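17th February

I've been putting off writing about teaching robots by hand, mostly because everyone I know who works on it is so cheerful about it. The idea is easy to sell. You don't program anything. You pick up a pair of grippers, do the job yourself, and a model learns from the recording. Jasper Groen has been telling me since September that this is how every small shop will set up its machines before long. I went over to Sterthorpe to have a go, and I came home with a sore thumb and more doubts than I took with me.

The job was small. A white tube with a cap, a clear plastic container, one gripper in each hand. My fingers could do it half asleep. With the grippers I was slow and clumsy, and I kept wanting to put one down and just grab the thing.

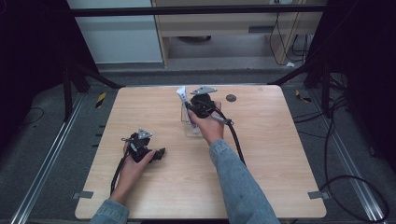
Jasper's target for a task like that is up to 500 demonstrations. I managed 149 before I quit, and I'd call plenty of them bad. I hesitated. I went in at a silly angle and backed out again. When I asked what happens to the bad ones, he said the model "averages it out", which is the kind of answer I used to get from my bank.

My real complaint is with the word "natural". People say hand-held tools are better than remote control because your movements stay natural. I've done remote control too, at Pellham, on an arm with enough lag to make you seasick, and yes, this was nicer. But there was nothing natural about how I moved. By the end of the first hour I had a whole new way of holding my elbows. So what is the robot learning from me? How a person handles a tube, or how a tired person handles a gripper?

Then there's the matter of what gets recorded. I know that the table was a table, and that the specks on it didn't matter. I also know which reflection is only a reflection. The model gets pixels and has to sort that out for itself.
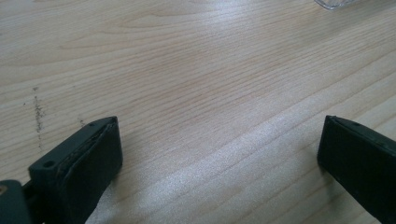
**Gleice Rangel**
*Writer of this blog, part-time packaging technician*

I did ask whether anyone had tried a trained task on a different table, under different lights. Jasper said Hendriks was "looking into it". Fine. I'd like to hear how that goes before I hear any more about small shops.

To be fair to him, the setup itself took us 15 minutes, and I've lost entire afternoons to teach pendants. I can see the appeal for a line that changes what it packs every couple of weeks - if the results hold up. That's a big if. At Gunska, where I worked before, we had 2 people who could change over the old packing cell properly, and everybody was scared of them leaving. Swapping that for a folder of recordings sounds good until something drifts and you need to know why.

I've said I'll go back and do the rest of the 500. I want to see the thing run on my own demonstrations, bad ones included, with Jasper keeping his hands in his pockets.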